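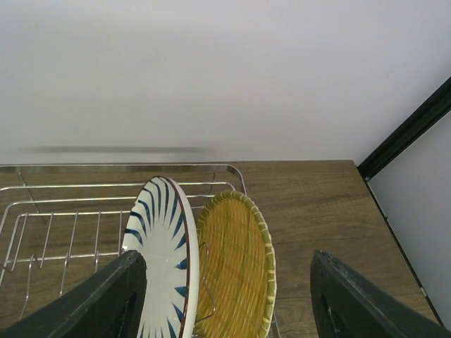 A striped plate and a round woven bamboo tray in the wire rack.

Drying and storing dishes that don't all dry the same way

Most racks end up holding a mix. Glazed plates, a wooden spoon or two, a bamboo tray, the lid from the rice pot. They all get wet, but they need different lengths of time to dry and some of them get ruined if you treat them like the others. These are the habits we use in our kitchen, written up after enough readers of the Pinetville household page asked about bamboo trays going black.

Load the rack from one end

Start at the end farthest from the sink and work toward it. The pieces you wash last are the wettest, and if they sit closest to the sink you aren't carrying them dripping over things that have already started to drain.

Lean all the plates in the same direction. When two lean toward each other they touch at the rim, water sits in the contact point, and if one gets bumped they both take the knock. A plate and a flat tray of similar size can share the same end of the rack as long as they lean the same way.

Leave an empty slot between pieces if you have room. With a full sink you won't have room, so wash in two rounds or dry the first round with a towel and put it away.

Bowls go on the outside rail at a slant, never flat upside down on the counter. A bowl turned over on a flat surface traps a ring of water underneath and will still be wet in the morning.

Washing woven bamboo

Bamboo trays don't need much washing. If all you had on it was bread, fruit or wrapped sweets, shake the crumbs out over the sink and wipe it with a barely damp cloth.

If there is grease or something sticky on it:

Run lukewarm water over it, both sides.
Put one drop of dish soap on a soft brush. An old toothbrush is good for the edge.
Brush along the strips, following the weave. Brushing across them lifts the fibers and you get splinters.
Rinse right away.
Shake it hard, twice, over the sink.
Pat both sides with a dry towel and stand it up.

The whole thing should take less than two minutes. Don't leave it in the dishwater while you do the glasses. Bamboo that soaks swells, and when it dries again the weave is looser than it was. After a few rounds of that the center sags and the binding around the edge starts to slip.

No dishwasher, either. The heat is worse than the water. If you've already done it once and the tray came out bent, wet it lightly, lay it between two towels on a table, put a heavy cutting board on top and leave it overnight. Take the board off in the morning and stand the tray up to finish drying. This fixes a mild bend. A bad one stays.

Drying it

Upright is best, with air on both faces. The rack works for the first stage, when water is still running off. Once it has stopped dripping, move it somewhere with more air. We lean ours against the wall by the window, on its edge, and turn it top to bottom once so the edge that was sitting down gets its share.

The edge is the slow part. The middle of a tray can feel dry to the touch while the bound rim is still damp inside, and the rim is where the black spots start. Press a paper towel around it with your fingers. If the towel comes away with any damp marks, give it more time. In our kitchen that usually means leaving it until the next day before it goes in a cupboard. In a damp September it can be longer.

Keep it out of strong direct sun. An hour won't hurt. A whole afternoon dries one side faster than the other and the tray curls. Same goes for the top of a radiator and the inside of a warm oven.

If you find mold

Small gray or black dots can be cleaned if you catch them early. Wipe with white vinegar on a cloth, leave it 25 minutes, brush along the weave with plain water, and dry as above. Don't mix vinegar with bleach, ever, and don't put bleach on bamboo at all. It weakens the strips and takes the color out of any part that is dyed.

A tray that smells musty after cleaning and a full drying should not hold unwrapped food anymore. Use it for onions in their skins, or clothespins.

Plates with painted patterns

Patterns that sit under the glaze are tough. You can tell by running a fingertip over the design. If it feels as smooth as the white part, the color is probably under the glaze and a regular sponge won't bother it. If you can feel the edges of the brushstrokes, the color is on top. Wash those by hand with the soft side of the sponge and don't use scouring powder.

The colored line that many plates have around the rim is often the first thing to wear. It gets rubbed by the rack, by the plate next to it, and by whatever is stacked on top. Set the plate down between the prongs and lift it straight up when you take it out. Dragging it sideways along the wire does the damage.

Gray marks that look like pencil lines are usually metal left behind by knives and forks, and sometimes by a rack. They aren't scratches. Make a paste of baking soda and water, rub gently with a damp cloth for a minute, rinse. Try the back of the plate first if the pattern is one you care about. Skip the paste on gold or silver trim.

Tea stains in the fine lines of an older plate come out with a soak in warm water and baking soda, a tablespoon to the quart. Two hours is plenty.

Keeping a wire rack clean

A wire rack looks clean long after it isn't. The places to check are where the wires cross and the underside of the bottom rails.

Once a week we take the rack off the counter, usually Saturday morning when it is empty anyway, and do the following. Spray it all over with half vinegar, half water. Wait 7 minutes. Go over every joint with a bottle brush. Rinse with the hottest water the tap gives and dry it with a towel. If you let it air dry, hard water leaves the same white film you just took off.

Rust spots on a stainless rack mostly come from something else, like a steel wool pad left sitting on it or a can lid. Rub the spot with baking soda on a damp cloth. If the rust keeps coming back at the same joint, the wire has a problem there and the rack is on its way out. Wrap the joint with nothing. Tape holds water and makes it worse.

On a coated rack, check the tips of the prongs. The coating cracks there first. A cracked tip will leave orange marks on the foot of a white plate. You can buy small rubber caps for them. Nosbridge sells a bag that fit our old rack well enough, though they had to be pulled off and washed every couple of weeks because food gets up inside.

If the prongs have bent, straighten them by hand while the rack is empty. Hold the rail with one hand close to the base of the prong so you aren't bending the rail too.

The counter under the rack

A rack on a wood counter needs attention underneath. Water drips through and sits where you can't see it, and after a while you have a dark outline the shape of the rack.

Lift the rack and wipe under it every evening. If you won't remember to do that, use a tray or a drying mat and wash the mat with the towels. Leaving a wet mat down all week is worse than having no mat.

Wipe along the grain and get the front edge of the counter as well, including any trim where the counter meets a cabinet or a panel. Water runs to that seam and stays. Run a dry cloth along it with a fingernail behind the cloth.

For real wood, oil the area when water stops beading on it. Clean, let it dry overnight, rub in food-safe mineral oil, wait, and buff off the extra. We use the Isah oil from the hardware store, but plain mineral oil from the drugstore does the same work for less. Laminate doesn't need oil and only gets greasy from it. If you don't know which you have, look at a cut edge, around the sink opening for example, and see whether the grain carries through.

Light water marks on oiled wood will often rub out with a little more oil on a soft cloth. Dark ones have gone deeper and need sanding. Use 177 on nothing, by the way. A reader wrote in asking where to buy that grit and it was our typing mistake on the old page. It should have said 180.

Putting things away

Plates can be stacked once the foot ring is dry. Run a towel around it, because the ring holds water longer than the face does. Put a paper napkin or a piece of felt between painted plates if you stack more than a few.

Bamboo trays go on their edge in a slot, or on a hook. The upright file holders sold for offices make good slots inside a cupboard. Ours is an Endata one that used to hold bills. Don't lay a tray flat under a pile of pans, and don't store it in a plastic bag. If the cupboard is against an outside wall, leave the door open a crack now and then in wet weather.

Check the trays you only use at holidays twice a year. Take them out, wipe off the dust, look at the binding and let them stand in the open for a day before they go back.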